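Hukamley Home Help
Kitchens > Worktops and storage

Water jug, kettle, French press and everything else on one wooden worktop. How would you arrange it?

Posted by oakandcrumbs, 8 February 2026

Hello all! We moved into our place in Preklow just before Christmas and I finally have the thing I have wanted for years, a proper butcher-block worktop. I love it. I oil it, I pat it, I show it to visitors. What I haven't managed is to keep any of it clear.

The trouble is the long run against the wall. It has turned into a parking place for everything we drink or might drink: the plastic water jug and a glass, protein powder, sports bottles, the French press, the electric kettle. Dry food has started creeping in too. The dishwasher is underneath at one end, with a drawer next to it, and the bread bin and dish rack are up at that end as well. The kettle has to stay at the other end because that's where the socket is.

I don't want to hide everything (I like a kitchen that looks used!) but I would like a decent stretch of wood for rolling out pastry, and I'd like to stop finding rings where the jug has been standing. We fill it several times a day so it can't live in a cupboard. It does go in the fridge in summer.

Budget is £50 at the most, and I can't put shelves up until the wall has been replastered in March. Any ideas very welcome, the bossier the better.

3 replies

teapot_tactics
Member, over 1000 posts

Oh, I love this sort of job! You've got more room than you think, because most of those things are tall and thin and only look like a crowd when they're strung out in a line.

My own worktop is the same pale oak and I had the same muddle until I sorted it by when we use things. Have a go at this, it'll take you one evening:

1. Take everything off, right down to the bare wood, and wipe along the back where the crumbs collect. Let it dry properly before anything goes back.

2. Put the kettle and French press back first, at the socket end, with a mug or two beside them. Coffee wants to be in arm's reach of both. Tuck the spare flex behind the kettle so it isn't hanging off the edge.

3. Give the water jug its own spot with a glass next to it, and put something under the pair of them. I use a big cork mat, but an old tray with a lip is even better with a jug that gets poured on the spot, and you can carry the whole lot to the table.
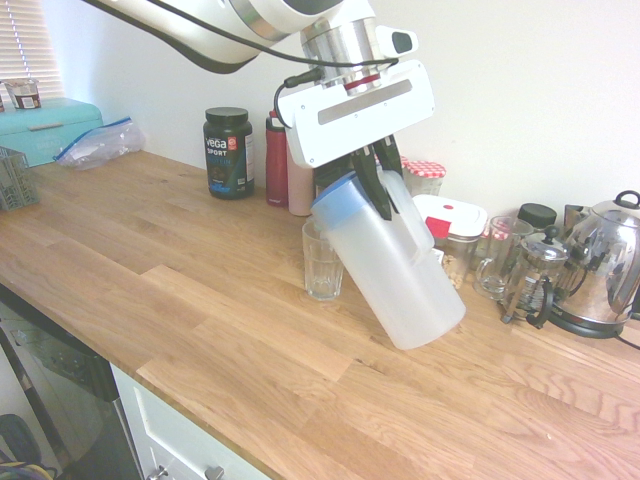
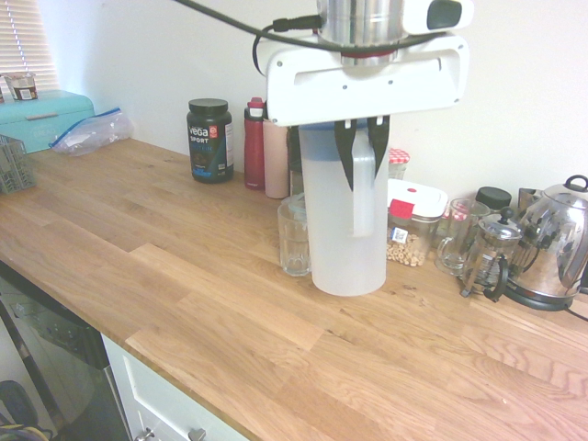 The jug and its glass, with the bottles, jars and coffee things further back along the wall.

4. Sports bottles next. Keep out the ones that get used every day and put the others in the cupboard nearest the door. Protein powder can go in there too, on the bottom shelf, as those tubs are a nuisance to lift down from high up.

5. Dry food goes last, and only if you cook with it most weeks. Chickpeas look lovely in a clear box but they're just as happy in a drawer. Jars with pretty gingham lids are allowed to stay, that's my rule and I'm sticking to it.

6. Anything on top of the bread bin comes off. It's never going to stay tidy up there. Loose food bags can go in the drawer by the dishwasher, flattened and folded in half.

Do it in that order and you should get a good clear stretch in the middle for your pastry. I have 22 inches of bare oak now and I'm so pleased with it!

lowshelf

Get a tray. Colex do a bamboo one, I think it was under a tenner when I got mine. Ours is 2 years old and still fine.

marmalade_hours
Regular

Agree with nearly all of that, especially the coffee end. I'd argue about the cork though. Cork under a jug holds the water, and on oiled oak you can end up with a damp patch that's bigger than the ring you were trying to avoid. Go for the tray, or a glazed tile with felt feet, and lift it up to dry underneath at the end of the day.

For the rings you've already got: wait until the wood is completely dry, rub very lightly along the grain with fine sandpaper, wipe off the dust and put on a thin coat of whatever oil you used before. Leave it overnight. Pale oak is wonderfully forgiving, and I've had some shocking marks come out of mine. Black ones are harder, they usually come from something metal left standing in the wet, so check under the kettle base while you're at it.

One more thing, if the lid comes off your jug easily, wash it separately and get a small brush round the groove. Ours gets slimy in there long before the jug itself looks dirty.

oakandcrumbs
Original poster

These are brilliant, thank you! I've cleared the middle already and made a very wonky galette to celebrate. Cork mat has gone back in the picnic basket and I've found a tin tray in the loft. The powder tub is still out, and I'm told it is staying out. Will try the sandpaper once I've bought some more oil.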